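旧台式机清灰和拆装的一些做法

更新:2014-07-16

家里或工作间里用了几年的台式机,风扇声变大、夏天容易自动重启,多半先从灰尘查起。下面按平时动手的顺序写,每一条都可以单独拿出来用。

动手之前

先关机,再拔电源线。电源背后有开关的,拨到关的一侧。拔线以后按几下机箱的开机键,把余电放掉。显示器、键盘、网线、音箱线全部拔下来,拔之前用手机把机箱背面拍一张,装回去时照着插。

地方要选亮一点的,桌面要硬、要平。地毯、毛毯、床上都不合适。冬天穿毛衣容易带静电,换一件棉的,开始前摸一下水龙头或者暖气管。有防静电手环的戴上,夹子夹在机箱没有喷漆的金属处。

小孩和猫请到别的房间去。螺丝掉一颗,找起来比清灰还费时间。

工具

十字螺丝刀两把,一大一小,头部带一点磁性的好用。软毛刷一把,油漆店卖的羊毛刷就行,先在手心里来回刷几下,掉毛的不要。手捏的皮老虎一个,棉签一包,无水酒精一小瓶,导热硅脂一支,扎带若干,小盒子或者制冰格一个。

螺丝刀我用的是 Bergmann 的,刀头硬,用了几年没有磨圆。硅脂用 Stamo 的小支装,一支能用好几回,盖子要拧紧,竖着放在抽屉里。这两样换成别的牌子也可以,螺丝刀不要买太软的,拧花一颗螺丝很麻烦。

吸尘器可以吸机箱外壳和地上的灰,不要伸到主板上去。吹风机开冷风可以用,热风不行。

螺丝怎么放

机箱里的螺丝有粗牙和细牙两种,看着差不多,硬拧会滑丝。制冰格最方便,每拆一个部件用一格,格子旁边贴一小条美纹纸,写上“侧板”“显卡”“硬盘左”。没有制冰格的,用双面胶贴在一张纸上,在纸上画个机箱的大概样子,螺丝粘在对应的位置。

多出来的螺丝别扔,留在同一个盒子里。Trada 的五金柜台有散装的机箱螺丝,按两卖,买一点备着。

清灰的顺序

从上往下,从里往外。机箱最好搬到阳台或者楼道里,戴口罩,先用皮老虎把浮灰吹一遍,再用刷子。刷风扇时用一根手指按住扇叶,不让它转。扇叶转得太快,轴承容易坏。

散热片缝里的灰常常结成一层毡子,吹是吹不掉的,用牙签或者细毛刷一条一条挑出来。散热片能拆下来的,可以单独拿去用水冲,冲完竖着晾一天,里外全干了再装。带风扇的要先把风扇拆掉。

电源盒子不要拆开。里面的电容断电以后还存着电,会伤人。从格栅外面用皮老虎往里吹几下,把盒子倒过来轻轻拍一拍就够了。电源风扇响得厉害的,直接换电源。

前面板的进风口常常被忘掉。多数机箱的前面板是卡扣的,从底下抠住往外拉,拉之前看看有没有连着线。里面有滤网的,拆下来用洗洁精泡一会儿,冲干净晾干。

内存和插卡

拔内存时先把插槽两头的卡子往外掰开,内存自己会翘起来一点,再垂直往上拿。只碰边缘,不要摸金手指。金手指发暗的,用干净的白橡皮顺着一个方向擦,擦完把橡皮屑刷掉。插槽里面用皮老虎吹,别拿棉签捅,棉丝会留在里面。

显卡插槽尾部一般也有一个小卡扣,忘了按就硬拔,容易把卡扣弄断。拆下来的卡平放在纸板上,不要摞着。

处理器和硅脂

没有必要的话,处理器不用从底座上取下来。拆散热器之前先开机跑几分钟,再关机断电,硅脂稍微软一点,好拆。拆的时候左右轻轻扭一扭,不要直着往上拔。

旧硅脂用纸巾先擦掉大部分,再用棉签蘸酒精擦干净。新硅脂挤一粒绿豆大小在正中间,靠散热器压开。涂多了会从边上挤出来,弄到底座里很难清理。

一定要取处理器的,先压下拉杆再往外拨,翻开金属框。触点在底座上的那种,针脚很细,手指、棉签、刷子都不能碰。取下来的处理器放回原来的塑料盒,底座上把塑料保护盖扣好。保护盖丢了的,在装回去之前不要在旁边吹灰。

理线

线不用理得很漂亮,不碰到风扇、不挡住进风就行。先把线顺着机箱边走,多余的部分折几折,用扎带松松地捆住,塞到硬盘架旁边的空处。扎带头剪平,留着尖头会划手。

前面板的小插针最难认,开机、重启、硬盘灯、电源灯挤在一起。拔之前拍照,再用铅笔在纸上抄一遍。开机和重启的插针不分正负,灯的分,插反了灯不亮,换个方向即可。

装回去以后

先不盖侧板。接上电源、显示器和键盘,开机看每个风扇转不转,听有没有刮擦声。进到主板设置里看一眼处理器温度,待机几分钟后如果还往 80 度走,多半是散热器没有压平,关机重装。

开机没有显示的,先断电,把内存拔下来再插一遍,两头卡子都要扣上。这一步能解决大部分问题。再不行就检查处理器旁边的供电插头,这个插头在角落里,很容易漏。

一切正常再盖侧板,螺丝先都带上几扣,再轮流拧紧。

平时的保养

机箱不要直接放在地上,垫高一块砖的高度,灰会少很多。背后离墙留出一掌的距离。厨房隔壁的房间油烟大,灰是粘的,清理要勤一些。一般家庭每年 5 月天热之前清一次就够,养猫养狗的,秋天再加一次。

长期不用的机器,隔一两个月开机半小时,赶一赶潮气。收进储藏室的,用旧床单盖上,不要用塑料布裹严。

拆下来不用的旧零件,内存和插卡用防静电袋装,袋子外面写上年份。纽扣电池单独收起来,送回收点。

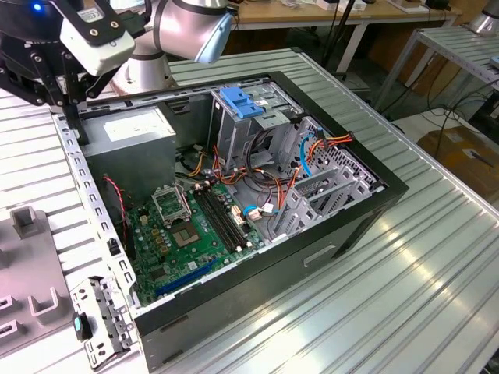

侧放在工作台上的机箱,侧板已取下,内存槽空着。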